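Brundlow shelf and crate planner: frequently asked questions

Hello, and thank you for trying Brundlow! These are the questions that reach us most often at the Dillport office, with answers as full as we can manage.

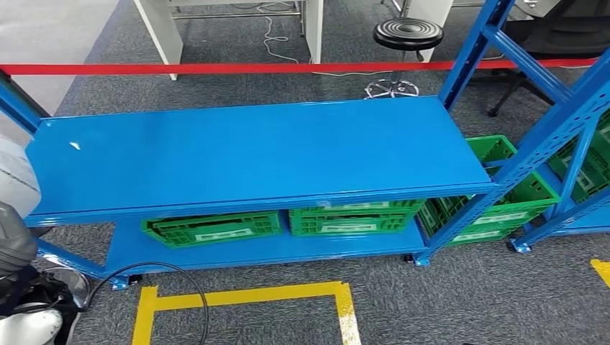

If yours isn't covered, the address at the bottom still works, and we do read everything (sometimes over lunch, so forgive the odd short reply).

What does Brundlow do, and what does it leave to me?

It takes the crates and shelves your perception software has found and works out an arm movement that picks a crate up or sets it down without hitting anything. It doesn't drive the base and it doesn't run the motors. You'll still need your own controller for those, and most people already have one they're fond of.

Why does the planner refuse crates on the lower shelf?

This is our most popular question by a long way! The usual cause is headroom. When a crate's rim sits just under the front beam of the shelf above, the planner can't find a path straight up, and if lifting first is the only approach you've allowed, it gives up. Switch on the "draw forward" approach in the task file, and it will slide the crate clear of the beam before raising it.

My crates are seen, but the angle is wrong. Is it the label?

Quite possibly. The pose finder leans heavily on the label panel, and latticed sides are hard going for a depth camera, as half the points go through the holes and land on whatever is behind. Try setting lattice_fill to on, and give it a second view from a little to one side. A crate that's been put down crooked is perfectly fine as long as enough of the label can be seen.

Can it cope with shelving on casters?

Yes, but please don't give it a fixed map and hope. Have it look for the uprights again before each pick. Version 4 does this by default, and older task files need the line adding by hand. If two units stand close together, name them separately, or the braces of one may be taken for part of the other.

Does Brundlow read floor tape?

It can use a taped outline as a parking hint for the base, and the colour is set in the site file. It won't treat tape of any sort as a safety limit, and we'd ask you very firmly not to use it as one.

How long should a plan take?

On our bench machine in Firkville a plain pick is planned in nearly 400 milliseconds. If yours takes much longer, look at the collision mesh first. Somebody once sent us a shelf with every slot in the uprights modelled, lovely work, and it was dreadfully slow. A plain box round each post does very well.

I get error 1675. What is it?

The arm's own cable has been picked up as an obstacle. Ottó Kozma wrote a small mask tool for this, and you'll find it in the Balogh folder of the download, along with his notes, which are much better than mine.

Where do I send questions?

Use the help form on the Dillport page, and do attach your task file and the log.

Last updated 28th July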